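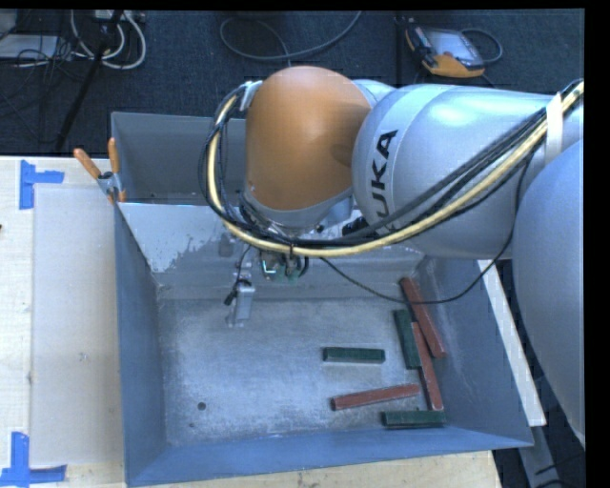
Kiprono Simiyu asked whether the July minutes could be corrected before anything else was taken, as they gave the hire charge for the main hall as fixed until spring, and he remembered it being left open. Edith Cabrera checked her notes and agreed with him. The sentence was struck out and the minutes were then signed.

Itlow Allotment Association
Ordinary meeting, Tue 28 September

In the chair: Edith Cabrera
Present: Heriberto Ayala, Kiprono Simiyu, Zdislava Paulík (minutes), and plot holders as per the signing-in sheet
Apologies: Hortensia Alvarado

1. Matters arising
The gap in the hedge by the lower gate has been filled with hawthorn whips. Two have already been pulled up and were replanted by Heriberto. The broken pane in the shop window is still boarded over. Kiprono has a quote from the glazier and will go ahead.

2. Accounts
The balance at the bank stands at £2,508. Kiprono said that £2,000 of this should be left alone until the water bill for the summer arrives, as last year's came late and was higher than expected. A plot holder asked if the bill could be paid monthly. Kiprono had put this to the water company and was told the site is on the wrong kind of account. He will ask again in writing.
Rents are due next month. Reminders will go by post to anyone without email.

3. Water
The trough on the Mazandarani side has been leaking at the tap end. Heriberto has changed the washer and it is still dripping, so he thinks the thread has gone. A new tap was agreed. There was a long discussion about hosepipes. The rule stays as it is: hoses may be used to fill butts before 10 in the morning and must not be left running unattended. Several people said the rule is ignored at weekends. Edith will put a fresh notice on the board in larger type.
The water will be turned off for the winter as usual. Plot holders are asked to leave their own taps open when it goes off.

4. Vacant plots and waiting list
Plots 14 and 31 have been given up. Plot 31 is in good order apart from couch grass along the path. Plot 14 has a collapsed greenhouse on it and a lot of glass in the soil. Zdislava suggested that it be cleared before being offered, and that whoever takes it should have the first half year free. Agreed, with one against.
It was also agreed that large plots may be split on request when they fall vacant.

5. Manure and wood chip
The stables have stopped delivering. Heriberto has found another farm that will bring a trailer load if the track is dry enough. Wood chip is still free from the tree surgeon but the last load had a good deal of ivy in it. People are asked not to take chip from the heap for paths until the fruit cage has been done.

6. Blight
Nearly all outdoor tomatoes on the top rows were lost. Haulms must be taken off site or put in the council bin and not left on the shared compost. A member asked whether potatoes from an affected row could be kept. The advice given was to lift them now, store only sound ones and look through the sacks often.

7. Show
Hortensia had sent a written report. Entries in the onion and runner bean classes were up and the jam classes were down. She would like to drop the class for a single dahlia and bring in one for squash. Left to the next meeting so that she can be there.

8. Any other business
The strimmer is back from repair. The key is on the hook behind the shop door and the book must be signed.
A complaint about bonfire smoke was read out. No fires are allowed before the end of October.
Edith asked for someone to take on the seed order. No names came forward.

The meeting closed at nine o'clock. The next one will be in the small room, as the main hall is taken by the choir.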